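Ticket 484: Trockner beendet Programm zu früh, Wäsche bleibt klamm
Status: in Beobachtung
Bereich: Waschraum, Haus Holstead
Gerät: Trockner 1
Priorität: normal (war: niedrig, auf Wunsch des Melders geändert)

Eintrag 1, Melder
Der Trockner hört seit Februar auf, bevor die Sachen trocken sind. Eingestellt ist immer das Automatikprogramm, Stufe schranktrocken. Nach knapp der Hälfte der angezeigten Zeit springt die Restzeit auf null und es piept. Handtücher sind dann innen noch feucht, Bettwäsche sowieso. Kein Fehlercode. Das Flusensieb habe ich jedes Mal gereinigt, bitte nicht wieder danach fragen.
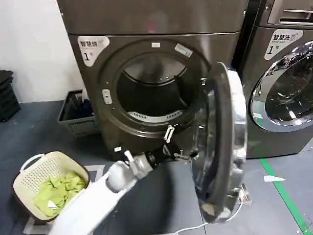 Beim Zeitprogramm passiert das nicht, da läuft er durch. Deshalb glaube ich auch nicht an die Heizung, auf die der Hausdienst beim letzten Mal getippt hat.

Eintrag 2, Technik
Danke für die Meldung. Bitte trotzdem das Flusensieb prüfen und unter warmem Wasser ausspülen. Weichspüler und Trocknertücher hinterlassen einen Film, den man beim Abbürsten nicht sieht. Außerdem die Beladung verringern. Ticket wird bei ausbleibender Antwort nach 3 Tagen geschlossen.

Eintrag 3, Melder
Sieb ausgespült, trocknen lassen, wieder eingesetzt. Halbe Beladung. Ergebnis wie vorher. Ich hatte nichts anderes erwartet, aber nun steht es wenigstens im Ticket.

Eintrag 4, Technik
Ferndiagnose über das Wolura-Portal ausgeführt. Ergebnis: keine Auffälligkeiten, Trocknungsziel in allen Läufen erreicht.

Eintrag 5, Melder
Das Portal fragt den Feuchtesensor, ob die Wäsche trocken ist, und der Feuchtesensor sagt ja. Genau den habe ich im Verdacht. Ich habe eine Ladung Handtücher vor und nach dem Lauf auf die Personenwaage gestellt und danach noch einmal, als sie über Nacht auf der Leine gehangen hatten. Zwischen Programmende und Leine lagen etwa 700 Gramm. Eine Personenwaage ist kein Laborgerät, schon klar, aber so falsch geht sie nicht.

Eintrag 6, Technik
Nachvollziehbar. Vor-Ort-Termin mit Firma Tóth vereinbart, vormittags ab 9 Uhr. Bitte Trommel leer lassen. 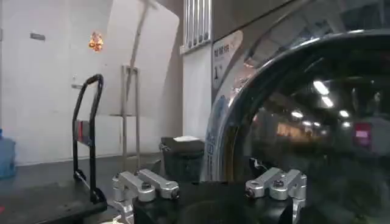 Nahaufnahme, glänzend schwarzes, gewölbtes Teil.

Eintrag 7, Techniker Firma Tóth
Kontaktflächen des Feuchtesensors mit deutlichem Belag, vermutlich Kalk und Weichspülerreste. Mit Essigreiniger und weichem Tuch gereinigt, nachgewischt. Steckverbindung geprüft, sitzt fest. Heizung und Umluft ohne Befund. Testlauf mit nassem Laken lief deutlich länger als von Ihnen beschrieben. Empfehlung: auf Trocknertücher verzichten oder Kontakte regelmäßig reinigen. Alternativ Prindness-Pflegeset, über uns zu beziehen.

Eintrag 8, Melder
Ein Laken ist noch keine Ladung Handtücher. Ich habe inzwischen zweimal Handtücher getrocknet, einmal gut, einmal am Saum leicht feucht. Besser als vorher, das gebe ich zu. Das Pflegeset lasse ich weg, Essigreiniger haben wir im Haus. Ob der Belag die ganze Ursache war, bezweifle ich noch. Wenn der Sensor selbst nachlässt, haben wir in ein paar Wochen dasselbe Ticket mit anderer Nummer. Bitte nicht schließen.

Eintrag 9, Technik
Ticket bleibt offen, Status auf »in Beobachtung« gesetzt. Sensor als Ersatzteil angefragt, Lieferzeit noch unbekannt. Bei erneutem vorzeitigem Programmende bitte Programm, Beladung und angezeigte Restzeit direkt hier eintragen.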